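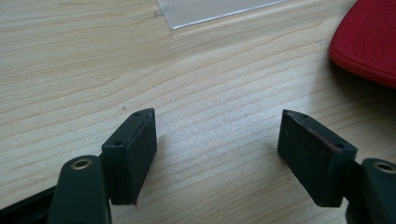
Abella, April

brelell_bench wrote:
Wrist view from our hand-held gripper, pads open over the table. We collected 617 demos like this for the Furolia grasping policy and trained on wrist views only, no overhead camera. Success on thin flat items went from 11 to 7 failures per 100 tries compared with the two-camera version. Write-up is on the Imau board if you want the training settings.

kestrel_m replied:
Four fewer failures out of 100. How many seeds? I've seen bigger swings from restarting the same run.

brelell_bench replied:
One seed so far. The direction matches what we saw on the smaller set.

kestrel_m replied:
Then I don't see a result yet. Both fingers take up a good chunk of that view and the table is pale enough to wash out. A policy could be learning "dark pads, bright background" and little else. Did you test on another surface?

Olumide Edet replied:
I think that's a bit harsh. The pads being visible is half the point of a wrist camera – you get the gap and the object in one view. My gripe is the plastic sheet at the top. See-through, wood grain coming up through it, one straight edge to go on. If items like that are in the test set I want them scored separately from the opaque stuff.

brelell_bench replied:
They're pooled right now. I can split them.

kestrel_m replied:
Please do. And the right pad looks mottled to me. If the surface is worn, grip changes, and then your two versions weren't run on the same hardware. Which one was tested first?

brelell_bench replied:
Two-camera first, same pads for both.

Olumide Edet replied:
So any wear would count against the wrist-only run. That helps his case, kestrel.

kestrel_m replied:
Or rougher pads hold film better. You're guessing and so am I. New pads, three seeds, a dark table, and I'll read it again.

brelell_bench replied:
Dark table I can do. Three seeds depends on who has the GPUs in April.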